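Warraich student robotics – progress report, December 2024

Hi Sze-wing! We're up to 38 practice runs on the cup-packing task, and I'm so pleased with how the students are doing.
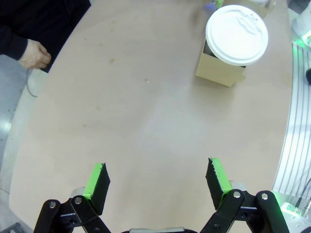

Shahzad Lashari wondered whether we should try a bigger box first. Fair point – it's on our list!

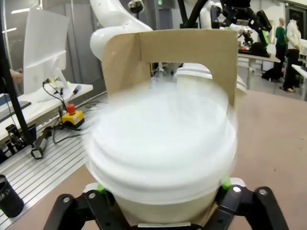
Spending stands at $2,058, mostly cables and finger pads.

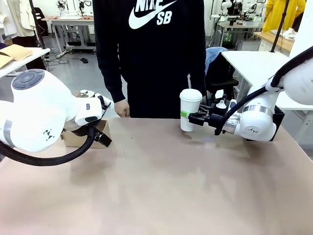
We have 16 students now, up from August.

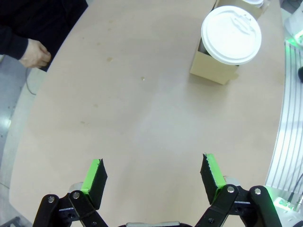

Next up is a written grip test, and we'd love a visit.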